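# The Arm Was the Cheap Part

When Rogelio Samonte put together his first equipment request for a robot cell at Vikside, it fit on one page. The arm was at the top, the gripper was under it, and the total looked good. His manager signed it in February.

By summer he had filed six more requests. None of them was for an arm.

"I budgeted for the thing I was excited about," Samonte says. "The rest of it I figured we had lying around."

Vikside packs mixed gift boxes and snack assortments for mail-order sellers. The items change every few weeks, and that is why the company started looking at small tabletop arms in the first place. A fixed machine that handles one shape of bag very well is no use to a shop that will have a different bag next month.

The first surprise was the enclosure. Samonte had planned to set up on a spare bench by the loading door, where the light changes all day. After two weeks of poor results he priced white wall panels and a plain white table. Then came lighting, then a second power supply, then cable.

Cable turned out to be its own line. Wires near a moving wrist wear out, and Samonte now orders connectors by the box. He also keeps spare fingers for the gripper in a drawer, at $133 a set. The first-year plan had one set in it. The current plan has a set per quarter.

Alfredo Manalastas runs purchasing at Malex, a smaller packing firm that went through the same exercise a year earlier. He splits every robot request into three columns: what you buy once, what you buy again, and whose hours it takes. The third column is usually blank when it reaches his desk, and he sends it back.

At Malex, setup and practice runs took 1,026 staff hours before the cell did any paid work. Manalastas had allowed for less than half of that. He says he would still approve the project, but he would start it after the holiday season and keep the manual line staffed for longer.

Test items are the easiest thing to forget and the cheapest to fix. Both men keep a shelf of them: soft bags, rigid toys, bowls and trays in different colors. A crinkled bag behaves nothing like a molded toy, and a supplier demo will often show only one of the two.

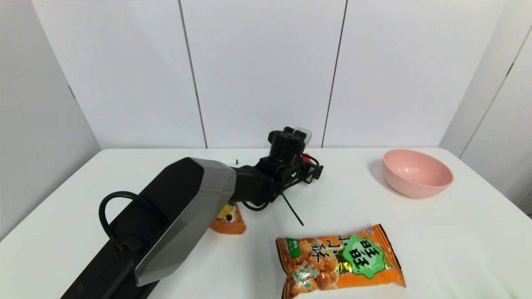

*Pick testing on a white tabletop, with a bag of rice crackers, a toy pizza slice and a pink bowl.*

Samonte gives new test items a budget of $2,000 a year and has not spent all of it yet. He buys most of them at the grocery store.

On leasing, the two disagree. Vikside bought its arm outright through Fiadzo, a regional dealer, and Samonte likes being able to change parts without asking. Malex leases from Grernement with service included. Manalastas pays more each month and says he has stopped getting surprise invoices, which his boss cares about more than the total.

Both tell other shops to ask for the price of spares in writing before signing, and to ask how long they take to ship. Samonte waited 19 days for a wrist motor last spring. He has two on the shelf now.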